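Ticket 2118 - Celda de clasificación, demo jornada de puertas abiertas
Abierto por: Tormod Lunde
Prioridad: alta (la visita de Durnthorpe es el vie 12 de julio por la mañana)
Estado: en observación

Síntoma: en el ensayo general el brazo se para a mitad de ciclo. Error 68, tiempo de agarre agotado. Pasa con el calzado de goma, con el resto de piezas no. De 12 ciclos, 4 fallidos.

Probado hasta ahora:
- reinicio del controlador, igual
- recalibrar cámara fija, mejora algo pero vuelve
- cambiar las ventosas por la pinza Benedetti: mejor, pero si las sandalias van muy juntas las toma como una sola pieza

Creo que va por ahí. El modelo de Piseo se entrenó con piezas sueltas, y con goma oscura y las dos pegadas no saca bien el contorno. He bajado el umbral de segmentacion y subido el margen de espera.

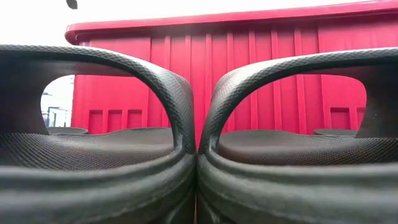
Segunda tanda con los parámetros nuevos, casi sin paradas. Me falta repetirla con la luz de la sala grande, que es otra cosa. Si alguien de Pramex pasa por allí antes de las nueve que me avise, necesito la llave del cuadro.

Para la demo: público detrás de la cinta, velocidad reducida, seta de emergencia a mano. Si salta el 68 delante de la visita, NO reiniciar. Rearmar desde la consola y segir con la pieza siguiente.

Pendiente: guardar la config, mandar log a Piseo. No cierro hasta después de la visita.

T. L.

Contacto soporte | © Pramex | Volver arriba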